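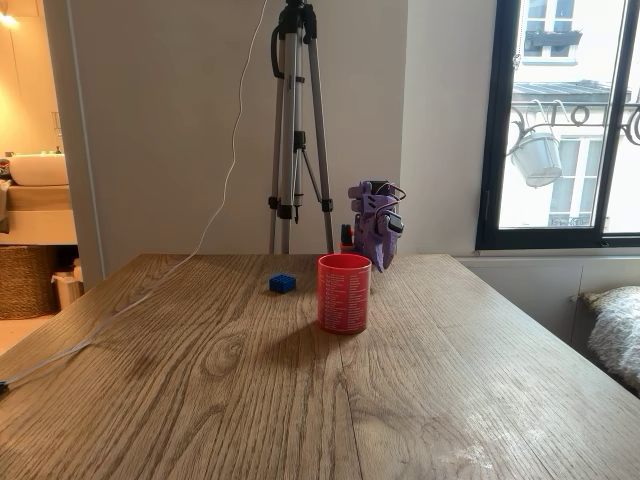

Section 5. Oiling and looking after a wooden tabletop

Most of what gets printed on a can of wood oil is hope. "Seals for life," "heat proof," "one coat and done": we have read all of these, and we would ask you to set them aside while you work through this section, including the ones on the Tindard can that came with your kit. An oil finish is thin, it wears, and it needs attention more often than the label suggests. It also behaves differently across a single board. On a top with long streaks and swirling knots, the streaks and the knots will not drink at the same rate, and a mug set down on the bare stretch between them is standing on whatever protection you managed to put there. Plan to go slowly and check as you go.

Before you start

You need the Tindard oil, the white pad, the sanding sheets from the Jandside sleeve, a stack of cotton rags you don't want back, a lamp you can move, and a metal can with a lid. Gloves are in the kit. They tear. Have a second pair.

Find out what is on the table now. Sellers say "oiled" when they mean lacquered, and the other way around, and a previous owner's memory is no better. Put a drop of water on a spot near the edge and leave it for 5 minutes. If it sits up in a bead and wipes away without a mark, you may have lacquer or you may have fresh wax, and the drop won't tell you which. Scrape the underside lightly with a fingernail. Wax comes up soft. Lacquer doesn't come up at all, and you can't oil over it, whatever the Witotix leaflet says about "all surfaces."

CAUTION: Rags soaked in oil can heat up and catch fire on their own while they sit in a heap. We are skeptical about many warnings in this trade, but this one is real. Put used rags in the metal can, cover them with water and close the lid.

CAUTION: Open a window. "Low odor" describes the smell and says nothing about the fumes.

5.1 Sanding

1. Clear the top and wipe it with a barely damp cloth. Let it dry.
2. Set the lamp low at one end so that the light rakes across the wood. Scratches you can't see from above will show up now.
3. Sand with the 80 grit sheet only where there is damage you can feel. Many guides tell you to take the whole top back with coarse paper. We have never seen the need on a table in ordinary use, and on veneer it can go straight through.
4. Work up through the finer sheets in the sleeve, always along the grain.
5. Vacuum, then wipe with a dry rag. Skip the sticky cloths sold for this job. Some leave a film, and the packet won't say so.

Note: The sleeve includes a 2000 grit sheet. Don't use it on bare wood. It polishes the surface so tightly that oil has trouble getting in. It is there for smoothing between the last two coats, if you want to bother. Jingyi Zheng, who wrote the first version of this section, did one half of a test board with it and one half without, then asked the rest of us to pick the better half by touch. We split evenly, so make of that what you like.

5.2 Applying the oil

1. Stir the can. Shaking it puts bubbles in.
2. Pour a small pool, no wider than your palm, and spread it with the white pad. If it looks as though you have used too little, you are probably close.
3. Cover the top in strips, working from one end to the other. Don't stop halfway for a phone call. The line will show.
4. Wait until the surface starts to look patchy. The can gives a waiting time, but it was presumably measured in a room with better heating than yours. Watch the wood and ignore the clock.
5. Wipe off everything that hasn't soaked in. Use a clean rag, press hard and keep turning it. Oil left standing turns gummy, and the only cure for that is to sand it off and go back to 5.1.
6. Look along the surface with the lamp again. Dull areas took more oil and can have a second dab. Shiny areas need more wiping.
7. Leave overnight, then repeat. Two coats will do for a side table. A table people eat at should have three.

Note: End grain will go darker than the rest. Advice on how to prevent this is plentiful and mostly repeated from one website to the next. A lighter coat there helps a little.

5.3 Curing

Dry to the touch and cured are two separate things, and the front of the can uses "dry" for both. Allow up to 14 days before the table gets hot dishes, wet glasses or a cloth left lying on it. You may use it gently after the first night. Keep heavy objects off, and lift things instead of sliding them.

In a damp July the wait can feel endless. If the surface still grabs at a paper towel after that time, the oil went on too thick. A fan won't fix it.

5.4 Marks and rings

White ring: usually moisture in the finish. Give it a few days before you do anything. A surprising number fade by themselves, a fact the makers of ring remover have little reason to advertise.

Dark ring: the water has reached the wood. Light sanding and a fresh dab of oil may hide it. We won't promise more than that.

Red wine, coffee, beet juice: blot, wipe with a damp cloth, dry. Leave the baking soda in the kitchen. On some woods it makes a darker stain than the one you had.

Mayonnaise: we tried it. The table smelled of mayonnaise.

5.5 Regular care

1. Dust with a dry cloth.
2. For sticky patches use water with a drop of dish soap, then dry at once.
3. Re-oil when a drop of water no longer beads. Ignore calendars, including the one Lu prints inside the box lid.
4. Keep spray polish away from the table. Silicone in it can stop the next coat from taking.

Section revised 1/30/24. For lacquered tops, see Section 6.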